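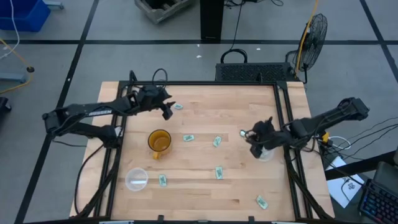 Oiling a new worktop takes one weekend, most of it waiting. The method applies to solid timber tops finished with a penetrating oil, such as the Tirkley hard oil we supply, and does not suit veneer or anything already varnished. Tops made up of long, pale strips, in the butcher-block style, show uneven sanding more readily than dark ones, so check the surface under a low lamp before you start. Work along the strips at every stage.

Sanding

Start with 80 grit if there are glue marks or scratches, then move to 124 on the Skarkitz scale (the sheets are marked on the back). Do not go finer. A very smooth surface takes up less oil and the first coat will sit on top. Vacuum, then wipe with a barely damp cloth and leave for 40 minutes.

First coat

Stir the tin; do not shake it. Allow 70 ml per square metre. Spread the oil thinly with a lint-free cloth, leave it for 15 minutes, then wipe off everything that has not soaked in. Any oil left standing will turn sticky. Treat the end grain twice, and coat the underside as well, or the top may cup.

Further coats

Leave overnight at room temperature. Rub down lightly with a grey pad, remove the dust and repeat. Two more coats are enough for a desk or bench. A kitchen top needs three, with extra oil around the sink cut-out.

Used cloths can catch fire by themselves. Lay them flat outdoors to dry, or soak them in water before putting them in the bin.

Keep the surface dry for a week after the last coat.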